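Zerouali Folders and Slipcases: Progress Report to the Preltow Fund
September 6, 2023
By Shirley Garside, Stusorley Bindery, Trilthorpe

Print this page | E-mail this page

Dear Senga, and everyone at the Fund who will be reading this over Senga Rutherford's shoulder,

Thank you for your patience with us over the summer. I promised a short report and I have already failed at that, so please put the kettle on.
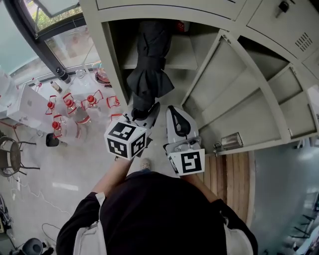
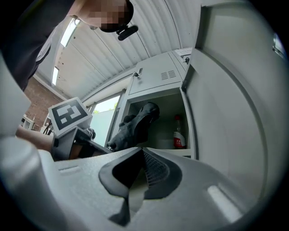 The strap closure on the large Zerouali folder has taken up more of our time since May than any other part of the work, and I would like to start there while it is fresh in my mind. You will remember that the first samples closed with elastic, and that the elastic left a dent in the front board if the folder was stuffed full. We have moved to a flat cloth strap that goes right the way around and holds the folder at its middle, and the easiest way I know to explain it is to look at the black umbrella in the first picture, hanging up in the locker with its strap wrapped around it. All that bunched-up cloth is held by one band at the middle, and a fat folder can be held in much the same way (we had been trying to do it at the corners, with a band at each, and it was fiddly for everybody). The strap is sewn into the back hinge before the cover cloth goes on, so there is no rivet to catch on the next folder in the box. I'm very fond of it!

Slipcases. The order stands at 500, as agreed in your letter, and 167 are finished, checked and wrapped. That is fewer than I had hoped to be reporting. The board we ordered in May came with the grain running the short way of the sheet, and we cut and covered a small batch before we noticed how the side walls were bowing inward. A bowed slipcase will still take its folder, but it grips on the way in and scuffs the cloth, and I wasn't willing to send those out with your name on the back. The supplier exchanged the uncut sheets without any fuss, though it cost us the better part of a month. The new board is lying beautifully flat and we are now covering at the pace we set out in the original plan.

The thumb notch has changed too. Our first drawing had a half-moon on one side only, and the people at Trilthorpe library who tried the samples kept turning the case over to look for the other one. We now punch both sides. It means a second pass under the die, and the covering paper has to be snipped and turned in around a curve twice, which our newer binders groaned over for a while and then got rather good at.

Foil blocking on the spines is the part I'm least settled about. The gold takes well on the smooth dark green cloth and poorly on the natural linen, where it skips across the weave and leaves the smaller letters looking nibbled. We have tried more heat and a longer dwell, and we have tried a blind impression first with the foil on top, and the last of these gives a decent result if the type is kept large. My own preference would be a pasted paper label on the linen ones. I have put both versions in the parcel, and I would be glad of your opinion before we go any further, as changing over halfway would leave us with a mixed set.

Training. There are 7 people on the bench now, counting the 2 who joined in May, and all of them can take a plain slipcase from flat board to finished article. Not all of them can make the strap folder yet, and I don't want to hurry that. Sewing into the hinge is slow work, and the stitches have to lie flat or they show through the cloth as a little ridge. We have been practicing on offcuts at the end of the afternoon, when the glue is drying anyway and people are ready to sit down.

On money, we are inside the budget for cloth, thread and adhesive, and a little over on cutting dies because of the change to the notch. I would like to move the difference across from the packing line, which we have hardly touched now that the wrapping is done in plain brown paper. The full sheet of figures is in the parcel with the samples. If you need the change requested on a separate form, do let me know and I'll fill it in.

Before the next report we mean to finish the green slipcases, settle the question of the linen spines with you, and start on the smaller folder, the one with the pocket inside the back cover. I have a pattern for the pocket that I like, with a pleat at the bottom so it can hold a thick booklet, but it needs a stiffer lining than the one we have in stock. Samples of lining paper are on their way to us from the Preltow mill shop.

You are welcome to visit at any time, and there is always cake.

With warm thanks,
Shirley Garside

Contact us | Copyright Stusorley Bindery, Trilthorpe. All rights reserved. | Back to top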